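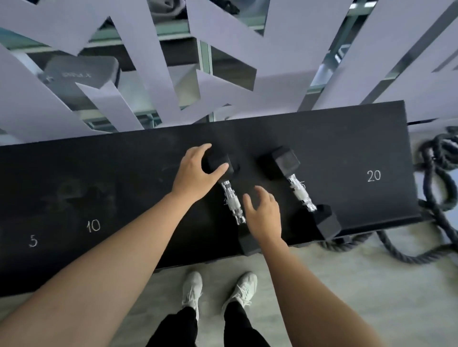 Henk Vanhove told me that I should not review a teaching kit until I had taught it something heavy, and he was right to say so. Cups and sponges forgive too much. I took the Bunda head kit to the gym and worked at the dumbbell rack, the low black one with the weights chalked on it.

The Bunda is a headband camera with a small recorder for the belt. You do a task with your own hands, it records, and the software by Droltitz turns the recordings into demonstrations for a robot arm. I paid $345 for it in April. The remote-control handles cost extra, and I borrowed a pair to compare.

What I liked first is the view. The camera looks down where I look, so my hands and the handles of the dumbbells stay in the picture without much thinking. With a hexagonal head the hand often goes over the top before anything moves, and this part is recorded well. My feet are also recorded, but you can crop them afterwards.

The band is less good. After 30 minutes it presses on the forehead, and when I bend low it slides towards the eyebrows. I tightened it twice per session. The battery is promised for up to 40 minutes and mine came close.

The software is slow to label. It asks you to mark where each grasp begins, and when one hand holds and the other only waits nearby, it marks both as grasping. I corrected this by hand – tedious work, but the keyboard shortcuts are sensible.

With the remote handles the demonstrations were cleaner for the arm, but I was three times slower and I could not feel the weight. For lifting I prefer my own hands. For small parts I would choose the handles.

I would buy it again, with a softer band.

Search this site Enter keyword Go

Comments

Lotte Mulder: Did you try it with gloves? Mine loses the fingers completely if they are grey.

Geert Michiels: The label problem was the same in the Smits kit. Turn off automatic grasp and you save an evening.

Lotte Meijer: Sew a strip of fleece inside the band. Works for me.

Contact us | Copyright 2025 | Back to top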